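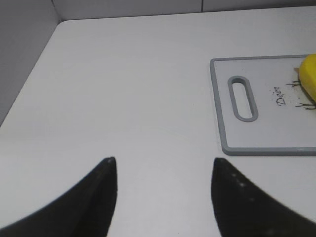

Cutting board at the right side of the table, handle end toward the middle

Ticket 21: Cutting board slides on white tabletop
Opened by: Yu-na Hyun
Handled by: Kwesi Appiah, Prandix kitchen help
Product area: Boards and work surfaces
Status: Solved

Yu-na Hyun
Hello! First, I love this board. It's the white one with the gray rim and the printed deer, and it makes the prep table look so much happier. My trouble is that it won't stay put. Our table at Puncombe is white and very smooth, and as soon as I push down near one end the whole board skates off toward the wall. It also knocks a little when I press on the corners, a small tap like a chair with one short leg.

What I've done so far:
Wiped the table with the spray we always use. Still slides.
Turned the board so the handle slot faces the other way. Still slides.
Moved it closer to the back wall, hoping it would just stop there. It did stop there, but then I had no room for my elbow.

Any ideas? I'm happy to try anything that doesn't mean gluing it down.

Kwesi Appiah
Hi Yu-na, good list, thanks. Two questions. Is the knock there on every table, or only that one? And what does the underside feel like if you run a dry thumb along the rim?

Yu-na Hyun
Ooh, the thumb thing is interesting. The rim feels slick, almost waxy, along two sides and squeaky on the others. I took the board over to the counter by the sink and it knocks there too, but less. There are also some smudges on the top face that I hadn't paid any attention to until now, mostly down toward one corner. My cloth goes right over them.

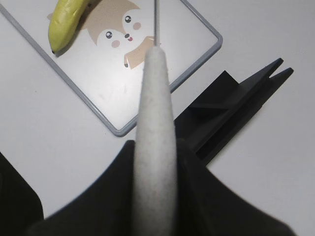

I don't mind them for looks, the face is cute enough to carry it, but if it's the same waxy stuff on both sides then maybe we've found something? I should say that Chang-ho does the wiping down on Wednesday and he's generous with the spray.

Kwesi Appiah
I'd put my money on the spray, yes. A lot of surface sprays leave a thin film, and on a smooth table that film is as good as oil. Please try this, in order, and check the slide after each step so we know which one did it:

1. Wash the board, both sides and all the way around the rim, in warm water with plain dish soap. Use a soft brush in the handle slot.
2. Rinse well and stand it on edge until it's fully dry. Leave it overnight if you can.
3. Wash the table the same way, soap and water, no spray. Rinse with a clean cloth and dry it.
4. Put the board back and press on each corner.
5. If it still moves, lay a damp dish towel flat under it, folded once.

For the smudges, baking soda and a few drops of water, rubbed with a finger. Go easy over the printed part and try a small patch first.

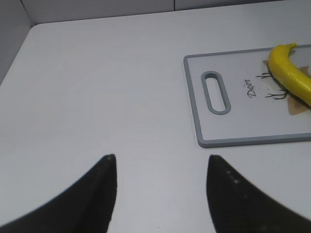 Yu-na Hyun

Back with results! I got through steps 1 to 4 and I'm so pleased. Washing the board alone helped a bit. Washing the table was the big one. I changed the water twice because it kept going cloudy, which tells you how much spray was on there. With both of them clean and dry I can push on the board with my palm and it stays where it is.

For a test I put the banana across the far end and leaned on the handle end. No skating at all.

The knock is still there, very faint, on one corner only. The smudges are lighter after the baking soda. I stayed away from the print, so the lettering and the antlers haven't been touched.

Kwesi Appiah
That's great to hear. For the knock, lay the board face down on a flat surface for a night with something even and heavy on it, a baking sheet with a couple of books will do. Boards can take a slight bend if they've been stored leaning. If one night doesn't do it, give it another.

Yu-na Hyun
Two nights and the knock is gone!! I used the big atlas. Olga Peixoto has the same board at home and is now doing hers too.
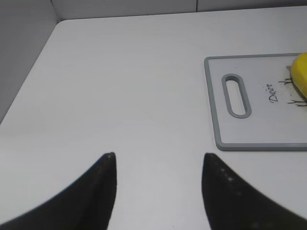

I've put it back on the right side of the table with the slot toward the middle, so there's a good stretch of clear white space next to it for bowls and peelings. It's a really nice way to work and I wish I'd tried it sooner. The towel trick I haven't needed, but I've written it on the card by the sink along with "soap and water only on this table." Chang-ho has read the card.

One last thing, can the board go in the dishwasher?

Kwesi Appiah
I'd keep it out. The heat could bring the bend back, and hand washing is kinder to the print. Closing this as solved, but just reply here if it starts to slide again.

Yu-na Hyun
Will do. Thank you so much, Kwesi!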